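**FOR RELEASE: Sunday, April 14, 2024**

# Media Watch Group Asks Vunbridge Paper to Show Its Work on "Silent Majority" Columns

VUNBRIDGE — The Barta Press Review, a small group that reads political opinion writing so that other people can skip some of it, today released its report on a run of columns in the Vunbridge Senard. The columns claim that voters in the city's governing party have turned against their own mayor. The report finds very little behind the claim.

The Senard has been printing political opinion since 1910, and it has printed plenty of it this winter. Between early December and last week, the paper ran 22 columns that said, in one form or another, that "ordinary party members" were fed up, walking away, or afraid to speak. Two of the columns said all three. The words "quiet revolt" appeared in four headlines.

"I kept waiting for a member to turn up," said Bernadette Rey, who wrote the report. "You get a taxi driver, you get a man in line at the bakery, and you get a lot of 'many people are telling me.' Many people may well be telling him. I'd like to meet one of them with a last name."

The main author of the series, columnist Alby Donnelly, has said on local radio that he speaks with party members every week and protects their names. That may be true. The Review has no way of knowing, and neither do his readers. Unnamed sources have a place in news reporting when a person could lose a job or worse by talking. It is harder to see what a retired dues-paying member risks by saying she dislikes the mayor's parking plan, given that members stand up and say so at open meetings.

## The one number

Only one of the columns leans on a figure. It reports that a survey of 185 "party-leaning residents" found a majority who felt the party had "lost touch." The column does not give the question that was asked, the dates, or the way people were picked. The Review wrote to Huvano, the research firm named in the column, and was told that the survey was an online form that anyone with the link could fill out. The link was shared at the bottom of an earlier Donnelly column.

That is a fine way to hear from people who read Donnelly columns. It is a poor way to learn what party members think. The column has since been quoted twice on the city council floor, once by a council member who called it "the polling." The Senard has not added a note to the online version.

The Review wants to be fair about the other side of the street too. The mayor's office answered the series with its own claim that support inside the party is "stronger than ever," and it offered no figures at all. Asked for some, a spokesman for the mayor, Jérémie Gilbert, pointed to turnout at the party's winter dinner, which he put at over 700. People go to dinners for a number of reasons, and one of them is dinner. Tickets were also open to the general public.
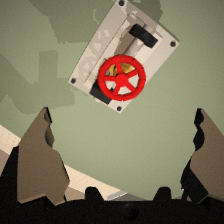 Is the Review saying that party members are happy with the mayor?

It is saying that the columns don't show what they think, one way or the other, and that the mayor's office doesn't either.

## What the report looked at

Rey read every column in the series and marked each statement about what party members believe or plan to do. She then looked for anything a reader could check: a name, a vote count, a public meeting, a letter, a survey with its questions printed. Statements that were plainly the columnist's own view were left alone. Columnists are paid to have views, and the Review has no quarrel with that.

Most of what remained could not be checked. The strongest piece in the series, and the report says so, was a column from early in the run about a heated ward meeting over bus routes. It named the speakers, quoted them at length, and gave the result of the vote. It also showed a party having a fairly normal argument, with the mayor's side losing on one route and winning on another. The headline was "The Cracks Become a Canyon."

Later columns referred back to that meeting as "the walkout." The ward minutes record no walkout. Two people who were present told the Review that the room thinned out toward the end because the last bus was leaving.

## The paper's answer

The Review sent the Senard a full draft of the report and asked for comment. Opinion editor Kjell Eide replied with a short statement: "Our columnists offer argument, and our readers understand the difference between argument and reporting. We stand by the series."

The Review doubts that the difference is as clear as Eide makes it sound. On the Senard's website, opinion columns sit in the same list as news stories, in the same type, with a small gray label that drops off when a story is shared. And "party members are leaving" is a statement about the world. Either they are or they aren't. Calling it an argument does not change what kind of sentence it is.

Inès Collet, who edits the Review's reports, said she did not expect a correction. "Papers correct a middle initial the same afternoon," she said. "A whole mood is harder. Nobody on the desk feels they own it. But a reader who followed this series would come away sure of something that the paper hasn't shown, and I think an editor should care about that."

## What the Review is asking for

The group is asking the Senard to do the following:

- add a note to the survey column that explains how the form was shared and who could fill it out
- correct the references to a walkout, or show that there was one
- keep the opinion label on columns when they are shared outside the site

It is also asking the mayor's office to stop saying "stronger than ever" until it can say stronger than what. Party membership totals would help. The party holds them and has declined to release them to the Senard or to the Review, and its stated reason — that the records are being updated — is the same one it gave last year.

The Review does not expect quick action from any of the three. The full report, with the list of columns and Rey's notes on each, is free to read and copy. Readers who were quoted in the series without a name, and who would like to confirm or dispute what was said, are invited to write in. Letters from the man in line at the bakery would be especially welcome.

**About the Barta Press Review**

The Barta Press Review reads and reports on political opinion writing in Vunbridge and nearby towns. It is paid for by small gifts from readers and takes no money from parties, candidates, or news companies. It has been wrong before, and its corrections are printed at the front of each report.

**Press contact:** Inès Collet, editor, Barta Press Review, Vunbridge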